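Dadham Institute of Logistics
Introduction to Packaging Practice
Handout 2: The Corrugated Box, from Flat Blank to Closed Carton
Issued April 20, 2024

Purpose of this handout

This handout supports the second practical class. Students are expected to have read it before attending. It covers the parts of an ordinary corrugated box, the preparation of the table, and the handling of the flaps. Sealing with tape is dealt with in Handout 3.

1. Terms

The box used throughout the module is the regular slotted type. It has four side walls, known as panels, and four flaps at the top and four at the bottom. The two longer flaps are called the major flaps and the two shorter ones the minor flaps. In the regular slotted type the major flaps meet along the centre line when closed, and the line where they meet is called the seam. The fold between a panel and its flap is called the score.

Students should use these terms in their written reports. "Lid" and "side bit" will not be accepted.

2. The table

A long table is preferred to a square one. The box should stand close to the worker, with clear surface on at least one side for the goods. Sleeves should be close-fitting at the cuff, and cords on outer clothing should be tucked in before work begins.

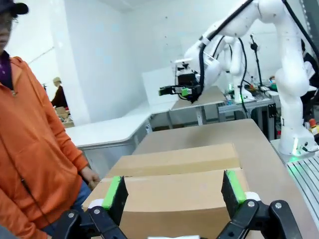 The standard class box measures 610 mm by 390 mm at the base and is 200 mm high. A box of this size can be turned by one person without lifting it from the table. It should be turned by the lower corners. Pulling on a flap weakens the score, and a weakened score will not hold a straight fold when the carton is closed.

3. Opening the flaps

Before anything is placed inside, all four top flaps must be folded outwards past the vertical. Corrugated board tends to return towards its earlier position, particularly when new. A flap left standing half open will catch on the goods and may be dragged down into the box with them.

The method taught in this module is as follows. Release the major flaps first and lay them back. Open the minor flaps next, working on both together where possible so that the box does not slide. Press close to the score, with even pressure along its length. Check the inside before packing: the bottom flaps should lie level and the bottom seam should show no gap.
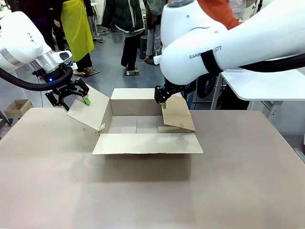 One student on last year's course objected that pressing the flaps right back takes too long when there are many boxes to fill, and that a light push is enough for small goods. Estent, replying in the course forum, agreed that this may be so for small goods but wrote that the habit should be learned in full first and shortened later.

The module follows the second view. For assessment purposes, all flaps are to be folded back fully, whatever the size of the goods.

4. Closing

Closing reverses the order of opening. The minor flaps are folded in first and held down while the major flaps are brought over them. The edges of the major flaps should meet without overlapping. Where they overlap, the box is out of square and should be opened again and corrected by pressing gently on opposite corners. Where a gap remains, the contents should be checked for anything pushing outwards against the panels.

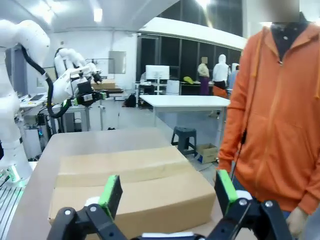
Fig. 3. Closed carton on the table, top flaps folded shut.

5. Preparation for the next class

Read Chapter 2 of the Clirnix workbook. Bring a short written account, in your own words, of the closing order and the reasons for it. Students who missed the first practical class in October should complete the table safety sheet before attending.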